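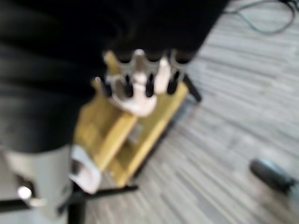
图1 多指夹爪与黑色织物

首页　通知　会议纪要　设备文档　联系

打印本页　发送邮件

Druvbridge 仓储中心标签打印设备更新项目
第四次技术例会纪要

时间:十二月,14:00开始
地点:办公楼二层小会议室
主持:Ailsa Gourlay
记录:Lev Kobzar
参会:仓储运营、信息系统、设备维护、采购各组代表;供应方 Ramska 技术支持人员(远程接入,参加第二、三项)

一、上次会议遗留事项

1.1 打印机清点已完成。在用热转印打印机共22台,分布于收货、拣选、包装和退货四个区域。设备台账与现场不一致的两台已更正,均为退货区设备,原登记在包装区。

1.2 碳带供应合同的续签意见已由采购组提交。Symonenko 同意维持现有单价,要求将交货周期由一周改为两周。运营组对此有保留,见第四项。

1.3 打印头备件的最低库存仍未确定。维护组说明,现有更换记录只写了日期和机号,没有写累计打印长度,无法计算平均寿命。本项继续保留。

二、新机型试用情况

2.1 Ramska 提供的样机安装在包装区末端工位,与原有设备并行使用。试用期间样机单班打印量最多3,000张,未出现缺墨和走纸偏斜。出现过数次间隙检测失败,均发生在更换标签卷之后的首张。

2.2 供应方认为,首张检测失败与传感器未重新校准有关。样机默认关闭“合盖后自动校准”,开启后每次换卷多走两到三张空白标签。运营组接受该损耗,同意在试用机上开启并继续观察。

2.3 信息系统组反映,样机的指令集与现有机型大体兼容,但以下几处需要处理:
(1)中文字体的内部编号不同,直接套用旧模板时品名栏输出为空白;
(2)打印浓度的取值范围不同,旧模板中的数值不能沿用;
(3)二维码模块尺寸按整点取整,缩放后边长略小于旧机输出,静区宽度需重新核对。

2.4 关于第(1)点,讨论了两种做法:在打印机端下载旧字体并沿用原编号,或在 Muto 模板库中增加机型判断。前者改动小,但更换主板后需重新下载字体;后者只需维护一处,但模板要重新测试。会议决定采用后者。

2.5 网络接入方面,样机目前使用有线连接。无线模块是否采购暂不讨论,待包装区走线方案确定后再议。

三、条码质量检测

3.1 维护组用检测仪对样机和旧机输出的一维码、二维码各抽取了一组样张。样机的一维码等级稳定,旧机中有一台在横向打印时对比度偏低,判断为打印头局部磨损,已列入更换计划。

3.2 梯形排列的一维码(条空方向与走纸方向垂直)在较高速度下边缘发虚。Ramska 建议将此类标签的打印速度下调一档,或改为栅栏排列。货位标签的版面宽度不足以改变方向,只能降速。包装标签可改方向,由信息系统组出样。

3.3 检测仪校准卡已过有效期。本次结果仅用于机型间的相对比较,不作为验收依据。采购组负责订购新卡。 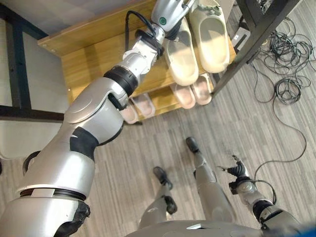

图2 机械臂与浅色木质鞋架

四、耗材

4.1 现有标签纸库存为1,074卷,其中一部分卷芯内径为旧规格,新机型需加装转接套。供应方确认转接套可随机配发,数量按每台一个计算。运营组要求另备若干,数量在订单中注明。

4.2 碳带交货周期延长后,现有的再订货点需要上调。运营组提出,促销期前的用量波动较大,两周周期内可能断货。采购组将与 Symonenko 协商,普通订单按两周执行,加急订单仍按一周执行,并写入合同附件。

4.3 有代表提议包装标签改用直接热敏纸,以取消碳带。讨论意见不一致。包装标签在客户处停留时间短,耐久性要求不高;但部分包裹在装卸平台受日照,热敏层有变黑的可能。会议未作决定,先在一条包装线上做小批量对比,由维护组拟定对比方法。

五、货位标签重贴

5.1 需重新打印的货位标签共1,632张,范围为高位货架区全部横梁位。材质选用合成纸配树脂基碳带,背胶选用低温型。

5.2 重贴按巷道进行,每完成一个巷道即在 Muto 中切换该巷道的编码规则。同一巷道内不得新旧标签混用。旧标签先揭除再清洁,不允许直接覆盖粘贴。

5.3 Ailsa Gourlay 要求在重贴前先确认手持终端对新编码长度的解析。信息系统组说明,终端端的前缀校验已放宽,尚未在叉车车载终端上测试。该测试应在首个巷道动工前完成。

5.4 高位标签的箭头方向沿用现有规定:向上箭头对应上层货位,底色区分层号。美工稿中第三层与第四层底色过于接近,退回修改。

六、待办事项

模板库增加机型判断,并重新测试全部中文模板——信息系统组
包装标签一维码改向出样——信息系统组
车载终端新编码解析测试——信息系统组,Lev Kobzar 跟进
样机开启自动校准后的换卷记录——运营组
打印头更换记录表增加累计打印长度一栏——维护组
热敏纸对比方法——维护组
检测仪校准卡订购、碳带合同附件协商——采购组
转接套数量确认——采购组与 Ramska

七、其他

7.1 退货区提出增加一台便携式打印机,用于现场补打。会议认为应先统计补打次数,本次不列入采购清单。

7.2 旧机报废前须清除机内存储的网络配置和模板,由维护组在报废单上签字确认。

7.3 下次例会时间另行通知,议题以样机验收条件为主。

会议于15:40结束。

对本纪要如有更正意见,请在下次例会前以书面形式提交记录人。

相关内容
标签打印设备更新项目第三次技术例会纪要
热转印打印头清洁与更换规程
货位编码规则修订说明
Muto 模板库命名约定
手持终端借用与归还登记办法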